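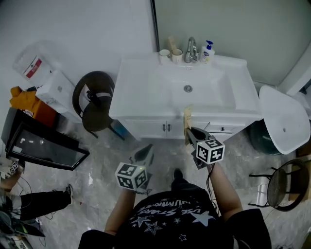 Rolarari is in the second year of a program that records people doing household tasks with hand-held grippers, and its purchasing for the coming year has to be settled before the end of the summer. The head of equipment planning there, who asked to be identified by position only, spoke at length about how the list is drawn up, what gets cut from it, and why the most expensive items are seldom the ones that cause trouble.

The planning office is small. It serves the recording teams, the engineers who process their data, and the group at the Prirnovden site that will eventually run the resulting software on robot arms. Each of the three submits requests separately, and each tends to describe its own requests as urgent.

"The first thing I do is put the three lists next to each other," the planning head said. "A recording team asks for more grippers. The engineers ask for storage. Prirnovden asks for arms. They are all asking about the same thing, namely how many hours of usable work we can get through the system in a year, but the lists do not say so. My job is to put that figure at the top of the page and make every line answer to it."

For the current plan, that figure is 4,000 hours. The planning head described it as a ceiling set by the people available to check recordings. Buying equipment to exceed it would produce material that sits unchecked.

The recording sets themselves are the center of the budget. A set, as the office defines it, is a pair of grippers with their marker cubes, the cabling, the charging equipment, and a hard case. The plan calls for 42 sets in service. Asked whether that included spares, the planning head said it did not, and that this had been a point of disagreement the year before.

"Last year we counted spares as sets. On paper we were fully equipped. In practice a team would arrive at a home with one good gripper and one that had been set aside for repair, and the day was lost. A person was paid, a home was booked, and we had nothing. Now a spare is a spare. It has its own line, and it cannot be moved into service without somebody signing for it."

The homes are a cost that newcomers to the work often leave out. Teams record in ordinary kitchens, bathrooms and bedrooms, and the planning head regards this as the main reason the equipment must be chosen with care. A device that performs well on a bench may be awkward over a bathroom sink or between a chair and a cabinet.

"I ask every supplier the same question. Can a person hold this at arm's length, over a vanity, in a room that has a toilet and a stool and somebody's boxes in it? Most of them have never thought about it. They send me a drawing of the gripper on a white background. I would like to know what the cable does when the arm goes down toward the floor."

Cables, in fact, took up a good part of the conversation. The office tracks the reason for every set returned from the field, and cable faults lead the record by a wide margin. The cables run along the arms of the person recording, bend at the same points several times an hour, and are pulled when an operator turns. A replacement costs little. The lost session costs a good deal more, and until recently the two were entered in separate accounts, so that the relation between them was hard to see.

"When I first asked for a proper cable budget, it was refused as too small to need its own line," the planning head said. "I had to bring in the session costs and lay them beside it. After that it was approved the same week."

The marker cubes present a similar case. The printed patterns allow a camera to follow the position of each gripper, and a cube with a scratched or dirty face gives poor results. The office first purchased cubes as part of the gripper and replaced the two together. It now buys them separately from a supplier called Trultby, which agreed to hold the dimensions fixed for the length of the contract. The planning head considers that clause more valuable than the price.

"A cube that is slightly different from the last one is worse than no cube. The engineers have to measure it again, and any recordings made in the meantime are in doubt. I will pay more for the same part every time. I have had to explain this to people who are used to buying office supplies, where a small change in the product does not matter to anyone."

Rolarari considered three suppliers for the grippers and signed with Obeidat in May. The planning head declined to discuss the other bids but was willing to describe how the offers were compared. Each supplier was asked to lend two units for four weeks. The units went to working teams with no special instructions, and the teams were asked to report on them in the same form they use for any other equipment.

According to the planning head, the reports were brief and useful. Operators wrote about the weight on the wrist by the end of a shift, about whether the jaws could hold something as thin as a card, and about whether the indicator light could be seen while both hands were busy. One of the competing models was judged very well made and was returned early, because operators with smaller hands could not close it fully.

"I had that model first on my own list," the planning head said. "I had read the specifications carefully and I was quite sure of myself. I do not rank anything before the field reports come in now."

The discussion then turned to the robot arms requested by the Prirnovden group. The group had asked for 4. The plan provides for two in the first half of the year, with the remainder dependent on a review. The planning head acknowledged that the decision was not popular.

"They made a sound case, and I told them so. But an arm needs floor space, a power supply, a safety inspection and a trained person. When I added those up, the arm was less than half of the cost. We had the money for 4 arms and the people for two. I have seen equipment bought ahead of the staff, and it stays in its crate until the warranty has run out."

Warranties were, for the planning head, a subject of some feeling. The standard terms in this field begin on the date of shipment. Rolarari now requests that they begin on the date of first use, and it has obtained this from Obeidat and been refused elsewhere. Where it is refused, the office staggers deliveries so that equipment arrives in the month it is needed.

Storage is handled on a different footing. The engineers are permitted to buy it during the year against an agreed total, without returning to the planning office for each purchase. The planning head explained that prices change quickly, the need is easy to forecast from the hours recorded, and there is little to gain from a formal review of each order. The same arrangement covers tape, straps, cleaning cloths and other small goods used by the teams.

Asked what was cut from this year's plan, the planning head named a second calibration bench, a vehicle, and a set of larger protective cases. The bench may return next year. The vehicle will not, as teams have found that a booked car serves them well enough. The cases were removed after it was pointed out that they would not fit comfortably into most of the bathrooms where the teams work, and would have to be left in a hallway.

There was also the matter of objects. Tasks require ordinary household things to be picked up, moved and put down, and many of these are already in the home. The teams bring others with them. For some time these were bought by operators and claimed as expenses, with the result that the office had no record of what had been used. A modest line now covers them, and each team leader keeps a list.

"It is the smallest line in the plan, and I receive more questions about it than any other," the planning head said. "Finance sees cardboard and cloths in an equipment budget and wishes to know what they are. I send the same reply each year."

On the broader question of how an organization new to this work should begin, the planning head was cautious. Programs differ, and a plan suited to one would be wasteful in another. The one firm recommendation was to rent or borrow for a single season before buying anything in quantity, and to keep a written record of every failure during that season, including those fixed on the spot.

"People fix a thing with tape and go on with their work. I understand that, and I would do the same. But if it is not written down, I will buy the same weak part for the whole program. The operators know which part it is. They have known since the first week."

The plan for the coming year is now with the finance department. The planning head expects questions about the spares line and about the terms agreed with Trultby, and has set aside time to answer both. In the meantime, the first delivery from Obeidat is being unpacked and labeled, with the cables counted separately.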